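Stollix G2 parallel gripper: long-term review

I put off writing this because the first month with the Stollix went well, and I have learned not to trust a first month. We bought two of them for the assembly cell at Grusivmont to replace a pair of Kariuki grippers that were getting tired. The Kariukis are ugly, slow and a little heavy. I wanted them gone. I am less sure of that now than I was in July.

The sales pitch for the Stollix is that it is "drop-in." Mechanically, fine, it bolts on and the screws in the bag are the right ones. Everything past the bolts took me most of a working day. The connector faces the wrong way for the cable routing we already had, so the cable either rubs on the wrist or hangs out in a loop. The manual shows a tidy clip for it. The clip is sold separately and was out of stock both times I checked.

Setup software is the Collatport plugin, same as for half the grippers on the market these days. It found the first unit straight away and refused to see the second until I changed its address with the first one unplugged. If you are running a pair, do that before you mount anything. I did it lying on my side.

Now the gripping. On boxy parts it is good, better than the Kariuki, and it closes without that little bounce at the end that used to knock light pieces over. On anything round I stopped being impressed. I ran 213 picks of the same short plastic spacer, taking it from a tray and putting it in a fixture, and the Stollix dropped or twisted 2 of them in a way that stopped the cycle. The Kariuki on the same job, same tray, finished clean. You could call that luck, and one run doesn't prove much. But the twisting looked the same both times, with the part rolling toward the thick end of the fingers as they closed, and I don't think luck is so tidy.

Hamisi Minja, who programs the cell with me, disagrees. He says I was closing too fast and that at a lower speed the problem goes away. He may be right. At the lower speed it is also no quicker than the gripper we were replacing, and speed was the reason on the purchase request.

The force setting deserves its own complaint. There is a slider from 0 to 100 and no unit anywhere near it. I asked support what 40 meant and got a polite answer saying it depends on the fingers. Yes, it does. Give me a table, then – one per finger set would do. I ended up making my own with a cheap load cell and a lot of masking tape, and the bottom quarter of the slider does next to nothing.

Things I like, in fairness: it runs quietly, it reports its finger position well enough that I could use it to check whether a part was there, and swapping fingers takes two screws a side. Neither unit has failed. Our logs show 144 hours on the busier one, and I can't feel any play in it yet. The Kariuki had a wobble by that point.

Would I buy another? For square parts at a gentle pace, probably. For mixed work I would borrow one first and bring your own worst part to the trial. Do not let them hand you the demo cube.
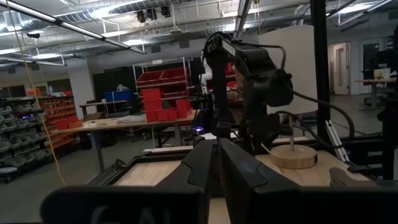
Finger shape is what I would argue with Stollix about, if they asked. For mixed work I want plain straight pads with some width at the tip, and I want to see past them from the wrist camera while I jog in. Tapered fingers do well on the second count. With the two nearly meeting, the narrow ends leave the other arm and its hanging gripper in clear sight beyond them, and even the base of the lamp off to the right, so lining up by eye on the monitor is easy enough. What the taper costs you is contact area, and the wide ends still need room when you go in beside a tray wall. I have blank pads on order and will rerun the spacers when they get here. Until then one Kariuki stays bolted on.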